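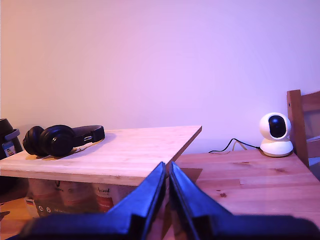 Heinonen wrote in to ask whether headphones may be left on the raised board overnight, or whether they have to go back in a case each time. They may stay on the board, provided the steps in this section are followed.

5 Placing headphones on the Drelance desk riser

5.1 Clear a space on the board large enough for both ear cups and the headband.

5.2 Disconnect the cable, if it is detachable. If it is fixed, lay it flat on the board.

5.3 Lay the headphones on their side with the ear cups together and the headband pointing along the board.

Note: Leave the slider at its usual setting. Closing it each time adds wear. 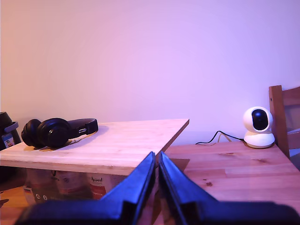 5.4 Check that no part of the cable hangs over the front edge – a hanging cable can pull the headphones off when items are taken from below.

5.5 Packets and cartons may be kept in the space under the board. Slide them in from the front and do not force them against the underside.

CAUTION: Do not place open food or drink on the board next to the ear cups.

5.6 Wipe the board with a dry cloth before putting the headphones back. For marks that remain, see section 2.

Guide revised January 2025.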